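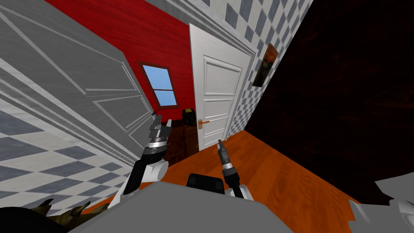 Gripper and controller comparison, door tasks: minutes

Mengate project, simulation group
15 Jun 2021
7 min read

Present: the simulation group, two people from the Iler side, one from purchasing (first half only). Apologies from the Sengar team, who sent written comments.

1. Minutes of the March meeting

Accepted with one correction. Item 3 had said the Grinska controller "opens doors reliably." The words used in March were "opened the doors it was shown," and the minutes now say so.

2. Results from the door runs

The simulation group reported on 157 runs with the two-armed model, all in the rendered house. The task was to approach a closed door, take hold of the lever handle, press it and pull. Both controllers were given the same starting positions. Grinska finished the task in almost 37 percent of runs. The older Iler controller did worse, but the group would not put a figure on it until the logs are cleaned up, as a number of Iler runs were stopped by a settings mistake and had been counted as failures.

The chair asked why a comparison was being presented when one half of it was known to be wrong. The group said the slides had been asked for by a certain date. The chair said that was not an answer, and the meeting agreed.

There was a long discussion of what counts as a grasp. At present the score is given when both fingers touch the handle. Purchasing pointed out that fingers can touch a lever and slide straight off it. The group agreed that contact friction in the simulator is set high and that nobody has checked it against a real brass lever, or a real anything. Iler thought this could account for a good part of the Grinska score. The group thought it accounted for less than that. No evidence was offered by either party.

3. Parallel jaw against the Sengar hook

Sengar's written comments were read out. They hold that a two-finger parallel gripper is the wrong tool for lever handles and that their hook would do the job with a simpler controller. The meeting noted that Sengar makes the hook.

It was asked whether the hook can also pick things up off a floor or table, which the Mengate work plan requires. The comments did not mention this. One member said that a tool that opens doors and then can't do anything in the next room is of limited use. Another said that a tool that can't get into the next room is no better. The item was left open.

The group would like to try the parallel jaw on one arm and the hook on the other. Iler objected that this changes the arm and the gripper together, and that we'd learn nothing about either. Agreed that if it is tried, the tools must be swapped between arms halfway through.

4. View from the robot

Reviewers complained that the recorded view is tilted in many of the clips and hard to judge. With an open door close by on one side, it can take up much of the picture, and it is difficult to say how far the gripper is from the handle on the closed one. The group said the controller does not mind the tilt. The chair asked how they knew. They plan to run a set with a level view and compare.

Iler also asked about the wall surfaces. Checkerboard tiles and a bright red wall give a vision system plenty to hold on to, and the offices where this would be used are mostly painted off-white. The group will make a plain version of the house. It was not clear why this had not been done before March.

5. Request to move to hardware

The group asked for 4 weeks on the real arms. Refused for now. The meeting was not persuaded that the simulated results say much about the arms, and time on them is short. The request can come back once the actions below are finished.

6. Actions

Simulation group: clean the Iler logs and reissue the figures for both controllers together.
Simulation group: change the grasp score so that the lever has to move before it counts.
Simulation group: plain walls, level view, same starting positions.
Iler: measure friction on a real lever handle.
Chair: write to Sengar and ask about picking up objects.

Next meeting when the new figures are ready, and not before.

Comments (3)

The old grasp score also passed runs where the fingers closed on the backplate. I raised this in March and it isn't in either set of minutes.

Can the hook be mounted without the wrist adapter? If not, the reach changes and the starting positions won't match.

Item 2 should say the settings mistake was in the shared launch file, not in the Iler controller. Please correct before this goes round.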